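# Highlighters, pens and the desk drawer: your questions

Hello, and welcome to the page where I try to answer everything people ask at the Grillow stationery swap. I've kept the answers as short as I can manage, which my family will tell you isn't very short at all!

**Should highlighters be stored upright or flat?**

Flat if you can, with all the caps facing the same way so you can find the colour you want. A pot on the desk is perfectly fine for the ones you use every day, though. I'd stand those cap down if the pot is deep enough -- the ink stays near the tip and you get a better first stroke.

**How do I tell the colours apart in a crowded pot?**

Go by the caps. A good many highlighters have a plain white barrel and keep all their colour for the cap, so a pot of them standing cap down looks like a bunch of chalk sticks (my one complaint about my own advice). A bright green cap is easy to spot once it's the right way up, and a see-through one catches the light nicely near a window.

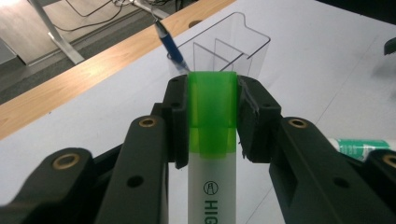 Areeba Jafri wrote in to say that she gave up on pots altogether and now keeps her greens and yellows in an old cutlery tray, because she kept picking up the wrong one halfway through a chapter. I tried it for the whole of October and I must admit I'm half converted, although the tray does take up most of the drawer.

**Mine has gone faint. Is it finished?**

Not always. Put the cap on firmly, leave it tip down overnight and try it in the morning on scrap paper. If it's still scratchy, let it go. I held on to 14 dead ones for years out of pure sentiment and I don't recommend it.

**Why does it smudge my handwriting?**

Usually the pen ink is still wet. Gel pens are the worst for this, so give the page a good 20 minutes (have a cup of tea!) and then highlight in one light stroke. Going back and forth over the same line will drag almost any ink.

**Can I bring part-used ones to the swap?**

Please do, as long as they have their caps and still write. Pop them in the box by the door with an elastic band round each colour. Yasmine Metwally looks after the box and she's very patient, but do test them first.

**What about a lost cap?**

Wrap the tip in cling film for the night and have a look under the desk in the daylight. Caps from another make hardly ever fit snugly, I'm afraid.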